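From: Marisol Cuervo
To: hallway-list
Date: June 2, 2021
Subject: Re: [hallway] dark paint in a room with no window??

Chandrasekhar Pinto wrote:
> Hi all, first time posting, have been reading for a while.
> We have a back room, no window, one door, and I want to stop
> pretending it's bright. Thinking of going very dark on the walls,
> all four, maybe the ceiling. My partner thinks it will feel like
> a closet. It will be for reading and some desk work at night.
> Questions: do I need special primer, does matte really mark as
> badly as people say, and can you hang anything on a wall that dark
> or does it just disappear? Also has anyone used the Pastska
> paint, the clay one? The store here only has Juko and the guy
> could not tell me anything about either.
> Thanks in advance
> Chandrasekhar

Hi Chandrasekhar, welcome. Typing this between two other things so forgive the mess.

Do it. Go dark. I did our downstairs room in November two years back and would do it again tomorrow. White in a room with no window goes gray and sad, you've probably seen that already. Dark at least looks like you meant it.

Primer — yes, but get it tinted. Ask them to tint it toward your color, any paint counter can do that. I used plain white primer the first time and needed 4 coats on top and you could STILL see where the roller skipped by the door. Tinted, 2 coats, done. Same paint, same roller, same person with the same bad shoulder.

Matte marks. It really does. Bags, chair backs, a dog if you have one. Anything greasy leaves a shiny patch and rubbing makes the patch bigger. I'd go matte up top and something with a little more sheen from the chair height down, same color. In lamp light you can't tell. Well, I can tell. Guests can't. Karim Bouzid used eggshell all over in his and it's fine but every bump in his plaster shows, he'll tell you himself if he's reading.

Ceiling: if it's low, paint it too. The hard white line at the top is what makes a dark room feel like a box. Drahomíra Kolář said that on here ages ago and I argued with her and she was right.

Pick a black or brown with some red in it if you're going to sit there at night. The blue-blacks go cold under a bulb. Paint a big piece of card, bigger than you think, and move it round the room for a few evenings. Not the little chips, the chips lie.

As for hanging things, no they don't disappear, other way around if anything. Warm colors especially. Orange, brown, cream, any of that jumps right off a nearly black wall even with a thin dark frame.
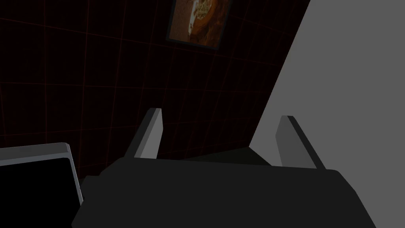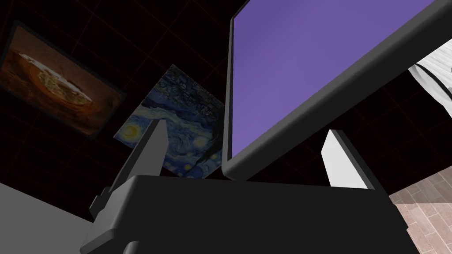

What you do have to watch is glare. Glass over a picture on a dark wall turns into a mirror, you'll see your own lamp and your own face. Take the glass out if it's a poster you don't care much about, or pay for the non-reflective stuff if you do. I paid. Hurt a bit. Hang things lower than you would on a white wall too, you'll be sitting down most of the time.

Patching is the other thing. Every nail hole you fill later will show as a dot unless you keep some of the paint. Keep a jar. Write the color and the finish on the lid, becuase you will forget. I keep mine with the fuse box stuff. Touch up with a small foam roller, never a brush, brush strokes show like crazy in matte.

Lights: more lamps, weaker bulbs. One big ceiling light in a dark room is awful, you get a bright spot and then nothing. I've got a lamp on the desk, one on the floor behind the chair, and a little one on the shelf that everybody laughed at. For the desk, put the lamp off to the side and point it at the wall a bit.

On brands. Pastska, I have used it once on a hall. Lovely color, very flat, takes forever to dry and you can't wipe it at all, I mean at all. For a room with a desk chair rolling into things I wouldn't. Juko is ordinary paint and there's nothing wrong with ordinary paint. Covers ok, smells for a couple days. Abdelkrim Mahrous swears by Grosora but he had to get it sent and it was around 200 for what he needed, so, up to you.

Oh and tape. Pull it while the last coat is still a bit soft, not the next day. Next day it takes the edge with it. I redid 18 feet of baseboard over that.

Your partner's closet worry — leave the door frame and the inside of the door light if you want to give them something. Or do one wall, live with it a week, see who complains. It's only paint, although it is a pain to go back to white, won't lie to you about that.

What size is the room? And what's the floor? If it's a dark floor aswell I'd think about a pale rug before you do anything else. Send measurements and I'll look tonight if I get a minute.

Have to run,
Marisol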